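Zuletzt aktualisiert: Dezember

Wer Greifer vergleicht, sollte mit dem Einkauf anfangen

In den meisten Testberichten über Roboterhände steht die Traglast ganz oben. Ich halte das für die falsche Reihenfolge. Im Lebensmittellager wiegt kaum ein Artikel so viel, dass eine moderne Hand daran scheitert. Sie scheitert an Folie, an runden Deckeln und an Packungen, die übereinander liegen.

Wir haben bei Disard zwei Systeme verglichen, den Zweibackengreifer Skonora und die Fünffingerhand Miranda. Jedes bekam 762 Griffe an denselben Waren. Skonora war schneller und ließ 100 Mal etwas fallen oder griff daneben, Miranda 174 Mal. Nach dieser Rechnung gewinnt der einfache Greifer, und so stand es auch in der ersten Fassung unseres Berichts.

Sofia Economou hat die Fehler dann nach Artikeln sortiert. Bei Kartons lag der Zweibackengreifer klar vorn. Bei liegenden Flaschen und bei Bechern auf der Seite kehrte sich das Verhältnis um. Ein Mittelwert über alle Griffe verdeckt so etwas, und ein Käufer, der vor allem Getränke bewegt, trifft damit die falsche Wahl.

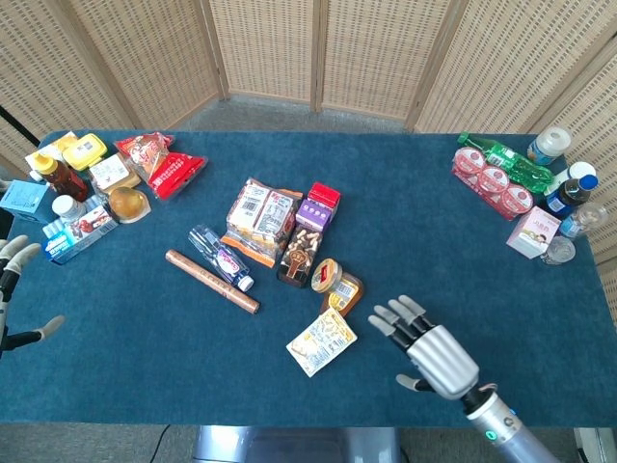

Themis Karamanlidis hält dagegen, dass ungeordnete Ware kein fairer Test sei, weil sich die Lage der Teile nie genau wiederholen lässt. Das stimmt, und für die Regelung braucht man weiterhin genormte Prüfkörper. Für eine Kaufentscheidung reichen sie mir nicht. Ich würde von jedem Hersteller drei Zahlen verlangen: Fehlgriffe bei Folie, bei Flaschen und bei gestapelten Packungen. Ceserent liefert bisher nur die Traglast.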